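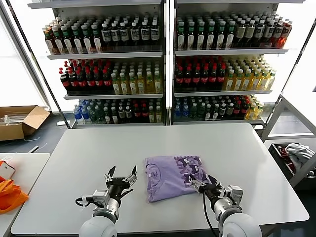

Pleroscombe site opens second teaching station for two-armed robots

7/3/25

Bristex, the contract automation company, has opened a second teaching station at its Pleroscombe site, where operators show two-armed robots how to handle clothes and shop goods by guiding them through each task. The station began regular shifts this week after a trial period that the company described as longer than planned.

The work is done one run at a time. An operator takes control of both arms, carries out the task from start to finish and ends the run with a foot pedal. The robot's cameras and joint readings are saved together, and the run is marked as kept, rejected or held for review. Kept runs go into the set used to train the robot to do the task without an operator.

Folding is the main task on the list for the summer. A T-shirt is laid on a table, and the operator uses the two grippers to fold it. The company said it chose shirts as a starting point on the advice of its first customer, the laundry and rental firm Buzatu, which wants help at the end of its finishing line. A second group of tasks, picking up bottled drinks from a shelf and placing them on a table, is being prepared for later in the year.

Hermine Imhof, who runs the station, said that folding is harder to teach than it looks to visitors. The cloth does not go back to the same shape twice, and a grip that works on one shirt can pull up two layers on the next. Operators are told to let a small mistake stand and then correct it, so that the robot has a record of how a bad grip is put right. Runs in which the operator stops and starts over are rejected.

"We had people who were very good at hiding their errors," Imhof said. "They would lift the shirt, shake it out and begin again, and the finished fold was perfect. We could not use any of it."

Two methods of teaching are in use at the site. In the first, called hand guiding, the operator stands next to the robot, takes hold of the arms and moves them directly. In the second, the operator sits or stands at a pair of smaller lead arms, and the robot copies the motion at full size. The lead arms were supplied by Pinari, which also maintains them.

Hand guiding was the original plan. It needs less equipment, and new operators learn it quickly. The drawback is that the operator's own hands and sleeves get into the camera views, and the robot later has to work without them. It is also tiring. Imhof said hand guiding is now kept for short motions, such as showing an approach angle or the height at which a gripper should close, and that full runs are recorded through the lead arms.

The lead arms have problems of their own. Operators cannot feel the cloth through them, and in the first days of the trial several pressed too hard on the table. Bristex set a force limit in software, which stops the arm and ends the run when it is passed. The limit was raised once, after operators complained that it cut in while they were smoothing a fold flat.

The target for the folding set is 957 kept runs before the first training round. The company did not say how many had been recorded so far. It did say that the number was set by its engineers and agreed with Buzatu, and that a second target would depend on how the robot performs after the first round. No public showing is planned before November.

Thirteen operators have been trained at Pleroscombe, six of them on both methods. Each new operator spends the first shift watching, the second practicing with no recording, and the third recording under review. Shifts are split into blocks of 54 minutes, with a break after each block. Imhof said the odd length came from the old recording system, which saved and closed its files at that point, and that the operators asked to keep it when the system was replaced.

Most of those hired have no background in robotics. Several came from warehouse jobs, and two from tailoring and alterations. The company said it had not found that experience with video games or drones made much difference after the first few days. Patience with repeated work was a better guide, according to the staff who run the reviews, and the former tailors had the lowest share of rejected runs during the trial.

The robots carry cameras at the head and near the grippers. The head view takes in the table and the working area behind it. The gripper views are closer and are the ones reviewers rely on to tell whether the fingers are lined up with the thing to be grasped. Reviewers watch each run in all views before it is accepted, at faster than normal speed unless something has been flagged.

For the shelf tasks, the station has been set up with drinks on white shelving behind the table. Bottles are a different kind of problem from cloth. They keep their shape, but they stand close together, and a gripper has to get its fingers around one without knocking the next. Clear and colored plastic also throws back the daylight, and the cameras see the same bottle differently in the morning and late in the day. Bristex said it intends to record at all hours and leave the blinds up, on the grounds that shops have windows too.

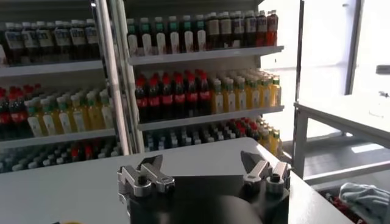
Imhof said the shelf work would go more slowly than the folding, and that she would sooner have 50 careful runs at an awkward angle than several hundred at an easy one. Her view was that the operators should spend their first week on the bottles standing at the backs of the rows, where the grippers have the least room, before they were allowed to pick from the front. She added that the final order had not been settled with the engineers.

The grippers themselves may change before then. The shirt task uses narrow fingers that can get under an edge of cloth. Engineers at the site are comparing finger shapes for bottles, and the choice affects the teaching, as runs recorded with one set of fingers are of limited use for another. The company wants that decision made before any shelf runs are counted toward a target.

A related question is how much the setting should be varied. During the trial, the shirts were always placed in the same position, square to the table, and a robot trained on those early runs did poorly when a shirt was turned even slightly. Shirts are now put down at different angles, some face up and some face down, and some already partly folded. A printed sheet at the station gives the starting position for each run. Operators are not allowed to choose for themselves – when they did, they tended to pick the positions they found comfortable.

Prints are another point of variation. A thick printed panel bends differently from plain cotton, and it can stick to itself when folded. The station keeps plain and printed shirts in rotation, in adult and children's sizes, and replaces them when they lose their shape. Buzatu supplies the shirts from its own withdrawn stock.

The company answered a few questions about the operators' position once the training is finished. It said the station is expected to stay open after the folding project, as each new task will need its own set of runs, and that the present contracts run through the end of November. Operators are paid by the hour and not by the number of kept runs. An early proposal to pay a bonus per kept run was dropped after reviewers objected that it would lead to short, safe runs and arguments over rejections.

Recordings are held on the site and are not shared with other customers. Voices are not recorded. Operators' faces do not normally come into view with the lead arms, and runs in which a passerby is visible are checked before they are kept. Buzatu receives the trained system and a summary of the results, but not the recordings.

The first station, which opened last November, remains in use for sorting tasks. It has one robot and a single set of lead arms, and staff from both stations share the review room. A third station has been discussed, but Bristex said it would need more floor space than the present building has, and that no decision was expected this year.

Applications for operator places in the fall intake are being taken at the Pleroscombe front office. Applicants are asked to attend a half-day session in which they try both methods of teaching, including at least one complete shirt.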